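ok thread about selling my grandmother's button collection because like six of you asked and I keep answering in DMs

so. she left me the buttons. all of them. 3,517 by my count, done over two weeks at night with the radio on. I did not want to count them but the auction house in Beddoe won't even talk to you without a number

(it's a small auction house. they do buttons twice a year. yes really)

first thing I learned - a jar of buttons is worth basically nothing. sorted buttons are worth something. same buttons!! people pay for the sorting

I started by color because that's what you do. wrong. collectors want material first, then size, then color last. so I dumped everything back out and started over. lost a whole Sunday

materials I could tell apart on my own: metal, glass, wood. materials I could not: everything else

bone vs. plastic was the big one. look for tiny dark flecks or lines in the bone, you want a magnifier for that. plastic has none. also plastic is warmer against your teeth lol. I did tap a lot of buttons on my teeth

shell feels cold and heavier than you expect. easy once you've held a few

do NOT do the hot needle thing you see in old books. some of the early plastics can go up in flames. Barrett Greenberg from the button club told me this in the first five minutes of meeting me, before he told me his name

Barrett is also the one who talked me out of washing them. I had the sink full already. water gets in behind the metal ones and they rust from the inside, and some of the old fabric ones just fall apart. dry toothbrush only. soft one

ok storage, since that's what most of you asked about

old timers sew them on cards. nice to look at, takes forever. I did 40 cards and quit. my thumb still hurts

little zip bags are fine for the duplicates. write on the bag BEFORE you put the buttons in, the pen goes through otherwise and you get ink on a glass one, ask me how I know

for the ones you want to look at, you can go with trays or something tiered. I went back and forth on this for a month and still don't have one answer 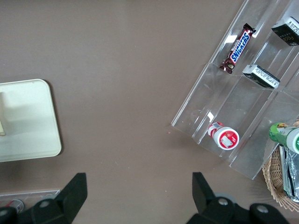
clear tiered rack on the right, tray on the left. the table is my usual sorting spot

trays are better for sorting, racks are better for looking. if you only buy one thing get a tray with a rim. buttons roll. they roll under the stove and that's where they live now

keep it all out of a sunny window, colors fade. and don't keep old plastic in a sealed tin with the metal ones. when it starts to break down it gives off fumes that eat everything near it. if you open a tin and it smells like vinegar or mothballs, get the plastic ones out of there that day

I had one tin like that. lost maybe a dozen brass ones, all green and pitted. still mad about it

selling!! the part you actually care about

I made three piles. keep, sell, and no idea. the no idea pile was 2,065 buttons. so you can see how expert I was at this point

took the no idea pile to the club night at the Davine library. they meet at 7 in the back room and somebody always brings a lemon cake. five people went through it like they were shelling peas, an hour and a half, done

most of it was shirt buttons. plain white shirt buttons. grandma cut them off every shirt before it went in the rag bag, she was a kid in the 30s and it never left her

but in there was a set of six painted ones, little dogs, all differnt. a lady named them by maker before I'd even turned them over. those six went for more than all the rest put togther

the auction took 301 buttons in the end. sold as nine lots. they keep a cut, and there's a photo fee per lot, so ask about that first. I didn't ask

shirt buttons went to the quilters in Ono for postage. they were so happy. sent me a picture of a pillow

someone asked about selling online - I tried, one listing, got eleven questions about the holes in a button (how many, how far apart) and gave up. people who are good at it do fine. I'm not good at it

also got a message from a dealer over in Isik who offered to take "the whole box, sight unseen, to save you the trouble". no. if somebody wants to save you the trouble, go to a club night first

what I kept: the green glass ones from her good coat, a wooden toggle, and one ugly orange thing that was in her apron pocket when she died. no clue what it's off of. not for sale

oh and sets. if you find two the same keep digging. she'd split hers up between jars for some reason and I found the fourth and fifth of one set in a tea tin with the spare fuses

club is back on in October if anyone near Davine wants to come, just walk in, bring your jar. don't wash it

will try to answer replies tonight after work, might be slow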